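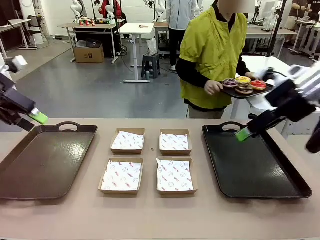
Spending in the second period went mostly to the two-arm packing station, and this report covers what we bought, what we held back, and what we are asking to move between budget lines. The station was planned on paper last spring as a single arm over a conveyor. We changed that after the first review. The work is now set up on an ordinary tabletop, with an arm coming in from each side, a serving tray on the left and another on the right, and four small lined food boxes between them. Donuts are brought to the table on a third tray. The change saved the conveyor cost (see Equipment) but it put more load on the fingertips, the trays and the liners, and those were all under-budgeted.

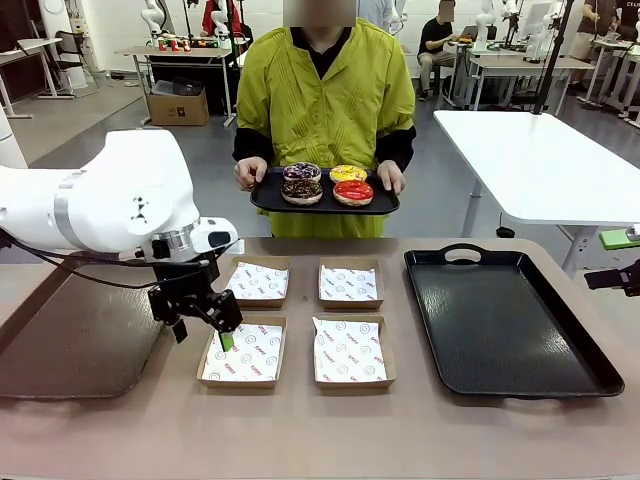

Natália Morais
Equipment and planning, Louro packing project

Equipment

Both arms are leased from Ceder through the end of the grant. The original plan was to buy one outright in this period. We asked Ceder for a purchase price in October and it came in above the approved line, so we stayed on the lease. The lease includes one service visit per arm, and neither has been used yet.

The conveyor order with Prendonine was canceled before the deposit was due. There was no cancellation fee.

Grippers are our own. The green fingertip pads are the part we replace most. We started the period with 25 and ordered 66 more, which should carry us through the remaining work at the present rate of wear. Prendonine is the only supplier that has quoted us for that size. Bundora has offered to cut a similar pad from sheet stock, and we have asked for samples before deciding.

Consumables

This is the line that went over. The first budget assumed plain boxes with no liner. The bakery side of the project asked us to work with printed wax-paper liners, the kind their counter staff use, and a liner does not always sit flat. When one has to be pulled out and reset we usually throw it away. Boxes, liners and donuts together came to $1,059 more than planned. We cut donut costs late in the period by taking day-old stock for setup work and keeping fresh ones for measured runs.

Trays were bought locally in black and in brown. The dark brown one is shiny and reflects the overhead lights. The matte black ones are easier to work with, and any further trays will be matte. I would like to keep the brown one in use for comparison, so no refund has been requested.

Space and furniture

The station shares a floor with other benches. We have not been charged for the space. The side table behind the station is on loan from another group and we would need to replace it if they want it back. A basic white table with metal legs is included in the next period's request for that reason.

We also planned for a guard rail and have not bought it. At present a person stands across the table and holds the tray of donuts, and a rail on that side would be in the way. The safety review needs to settle whether the tray can go on a fixed stand instead. Until then the rail money is unspent and should stay where it is.

Staffing

No change. The operator hours in the plan were enough, though setup takes longer than we allowed. I have moved some hours from reporting to setup and will do the same next period.

Requests

1. Move the unspent conveyor money to consumables, enough to cover the $1,059 and the same again for the next period.

2. Approve a second-year lease quote from Ceder, without commitment, so that we can compare it with a purchase.

3. Approve 3 spare gripper fingers. We have none on the shelf, and a bent finger would stop one side of the station until a new one arrived.

I need an answer on the first item before the next liner order goes in. The other two can wait for the regular meeting. Receipts and the lease schedule are in the shared folder under Louro, period two.

Related items
Louro packing project: first period report
Ceder lease terms and service schedule
Fingertip pad quotes, Prendonine and Bundora
Notes from the station layout review
Budget transfer form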